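October, bench notes, after lunch

Spent the morning on the odds-and-ends stock, which has been creeping up on us since the Drolside delivery. The shelf sheet says 2,930 pieces and Lucimara's says 3,000, so one of us has been generous, and I have a feeling it's me. We agreed to stop arguing and just go through it bin by bin, kitchen stuff first.

Kitchen stuff is the worst for getting mixed. Brushes and sponges are easy enough, but then you get toys in with them, and bits that could be soap dishes or could be anything, and the Skemolau labels fall off if you so much as look at them! Kacper wants a rule that every bin has one kind of thing in it. I said fine for the shelves, but on the bench I like a mixed bin with only a few bits in, so you can see the floor between them and pick out what you're after without digging. 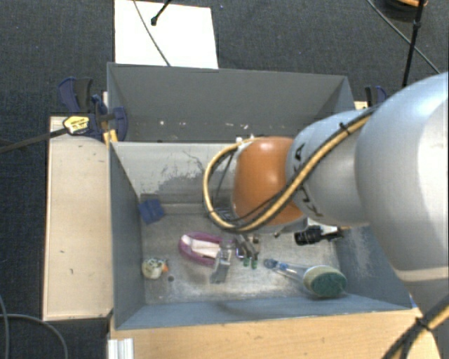

Mixed bin, what I want to keep

The dish brush stays. I like the see-through handle with the blue on it, and the green scrubbing face is easy to spot from across the bench. The blue square can stay too, under "sponge, query" until Lucimara has had a squeeze of it. The purple oval with the pale insert has no name on either sheet – I've put it down as "purple oval" and Kacper can laugh all he likes. Small speckly toy with the orange bit goes back to toys when we've got a toys bin again (the old one went to Alvarado with the lid still on, grr).

Still to do

Wipe out the grey-blue bins, all of them, with the mild stuff and not the Lestetti spray, which leaves a film.

Print 400 new labels on the thicker paper. Ask Kacper where he's hidden the roll.

Recount the brushes. I got nearly 400 before the phone went and I lost my place, so that number is no use to anyone.

Lucimara has the sheet until four, then I'll have another go.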